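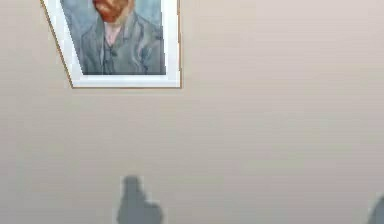
Progress on the Sokov arm: work completed to October

This entry sets out the position of the Sokov project at the end of its second stage. Readers who have followed the earlier entries will be aware that the arm is being built partly in my garage and partly at the Illthorpe shared workshop, where I have held a bench since the autumn. The mechanical work is substantially complete. The simulated rooms, which occupy most of what follows, are in regular use.

The shoulder and elbow joints were assembled at Illthorpe with the assistance of Vilmos Illés, who also machined the replacement collar for the base. The original collar was aluminium and had been bored slightly off centre by me. The gears were ordered from Dranness and arrived in two parcels, the second of which contained the wrong pitch and had to be returned. I wish to record that the supplier exchanged it without dispute. The wrist remains the weakest part of the design. It has a small amount of play that I can feel by hand, and I have elected to leave it until the gripper has been fitted and removed a few more times.

The gripper fingers went through several revisions on the workshop printer. Saodah Lubis recommended a softer pad and a shorter fingertip, and both recommendations were adopted. A longer fingertip had been my preference for reaching to the back of a shelf, but it flexed under load and the pads no longer met squarely.

As to the software, the decision was taken early to practise in simulation before permitting the arm to move near any household property. The simulator is called Sipos and was written for the most part by Béla Oláh, who has been generous with both the code and his evenings. It runs on a desktop computer under my bench. A batch consists of 1000 short runs and takes 61 minutes on that machine, during which the garage becomes noticeably warmer.

The first room I prepared was a bare box with a block on the floor. It served its purpose in checking the joint limits and was of little further use. The present one is a living room with pictures on the walls, a low cabinet and television in the corner, a white table to one side and a parquet floor. I gave the flooring more attention than it deserved. The first version repeated its pattern so obviously that the whole room seemed to be tiled in postage stamps, and the colour was far too orange.

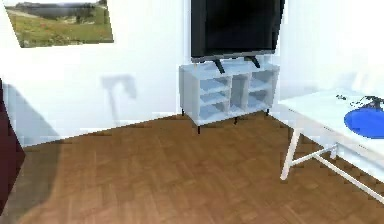 Shelving has been the principal matter of the past month. The arm is to place small articles on a shelf and later retrieve them, and the clearance between one board and the next is unforgiving. In the first trials the wrist was brought in level with the upper board and struck it. The approach has since been lowered and the elbow is now tucked before the arm goes forward. Of the last batch, 19 runs ended in contact with the cabinet, and I have kept the logs of each for review with Béla.

Shadows required more work than expected. Moushumi Thambiah, who shares the neighbouring bench, observed that my earlier rooms were lit so flatly that the camera software would learn nothing of value from them, and she lent me a set of notes on light placement. Following those notes, I moved the lights and permitted larger objects to darken the floor beside them. The arm's estimate of where the floor meets the wall deteriorated at once and has been recovering slowly.

There was also a fault in the collision settings. For a period the table was drawn correctly but had no solid surface as far as the physics was concerned, and articles released above it fell through to the floor. I spent two evenings adjusting the gripper before Kadir Akbulut asked whether I had checked the table.

The following items are outstanding:

- Refit the wrist with the thicker washer and measure the play properly.
- Replace the power cable between the base and the controller, the present one being too short to allow a full turn.
- Finish the second set of fingertips.
- Add a door to the simulated room, initially in the closed position.
- Return the torque wrench to Illthorpe.

The controller enclosure has been deferred. It was to have been cut from sheet steel, but the workshop's folding machine is awaiting a part and I would prefer not to bend it over the edge of a vice. For the present the board is mounted on a piece of pine with four screws and a strip of tape marking which end is live.

Enquiries concerning the gear ratios may be left in the comments. I have had several requests for the drawings of the base and will post them once the corrected collar has been included.

2 comments | 19 shares

Related posts
Boring the base collar a second time
Notes on softer fingertip pads
Installing Sipos on an older computer
A bench at Illthorpe

Contact | Copyright the author, all rights reserved | Back to top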